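Last updated: August 3, 2020

Laundry, mostly. Ran the towels first, then the whites, and wrote down the times for both. Towels at the long setting, 2 hours including the spin. Whites on the short one. I had meant to do them the other way round, but the whites were not sorted when I got up and the towels were. 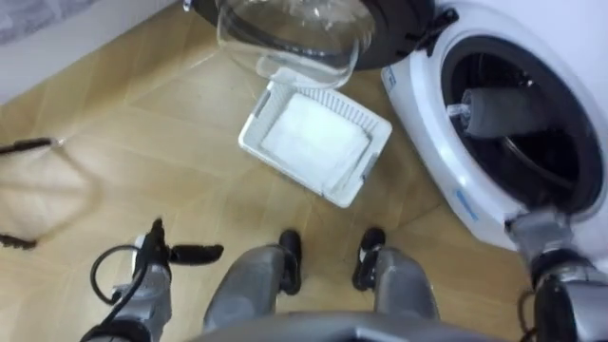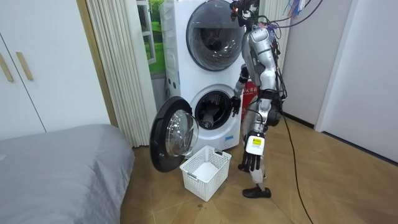 The gasket needs doing again. I last cleaned it in July with the Pristinero powder, made up as a paste, left for an hour and wiped out with an old flannel. It took off most of the grey marks in the lower fold. The tub says 358 g and I have used less than half, so there is enough for 3 more goes at the same rate.

Rang Ní Bhriain to ask about a replacement seal. They want the model number and the drum size before they will quote. The woman on the phone thought fitting it was a two-person job — one to hold the spring clip, one to work it round the rim. Eduardo Paiva has done his own and says it can be managed alone with a flat screwdriver and some washing-up liquid on the rubber. I will get the price first.

Spin speed: I have gone back to the lower one for towels. They take longer to dry but come out less stiff. Softener makes no difference that I can measure and I have stopped buying it.

Folding remains slow. I am now doing bath towels in thirds lengthways and then rolled, as the shelf is too shallow for a flat stack. Hand towels stay flat.

Still to do: pillowcases, the bath mat, descale.

Filed under: Home log, Washing

Recent entries
Descaling the Istska kettle
Nutotach shelf brackets, second attempt
Water pressure readings, July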